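4.3 Linking a wallet and setting a withdrawal limit

Complete section 4.2 before you begin. The Tradport account must show the status Verified, and the wallet must be unlocked on the same device.

1. Open Settings and select Wallets.
2. Press Add wallet. Tradport displays a receiving address and a one-time link code.
3. Copy the link code into the wallet's Sign message field and press Sign.
4. Paste the signed result back into Tradport. The code expires after 95 seconds. If it expires, press New code and repeat step 3.

Note: Signing a link code does not move any coins and carries no network fee.

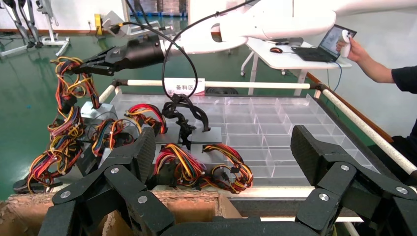

5. Enter a label for the wallet. Labels may contain letters, numbers and spaces, and can be changed later.
6. Select the network. The Brestach and Rammont networks use addresses of the same format – check the network name as well as the address.

Caution: Coins sent over the wrong network cannot be recovered by Tradport support.

7. Under Limits, enter the daily withdrawal limit in tokens. The default is 100. A new limit takes effect at midnight, server time.
8. Press Save and enter the six-digit code from your authenticator app. 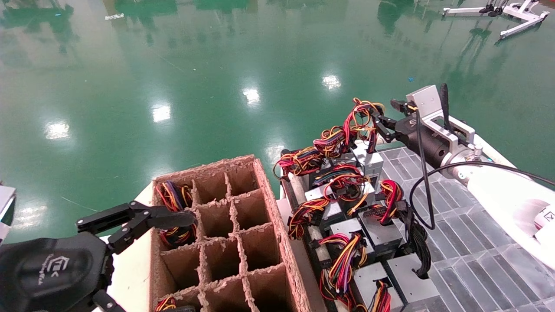
9. Send a small test withdrawal to the linked wallet. It is listed under Activity as Pending, then as Confirmed.

If error 203 appears, the signature does not match the address. Return to step 2. If error 548 appears, the wallet is already linked to another account and must be released there first.

Note: On shared accounts, a second holder must approve any increase to the limit. The request stays open until it is approved or withdrawn.

Caution: Never enter your recovery phrase in Tradport. No step in this guide asks for it.

To remove a wallet, see 4.5.

Section prepared by Elmarie Nkuna. Checked by Salamatu Akpalu, November.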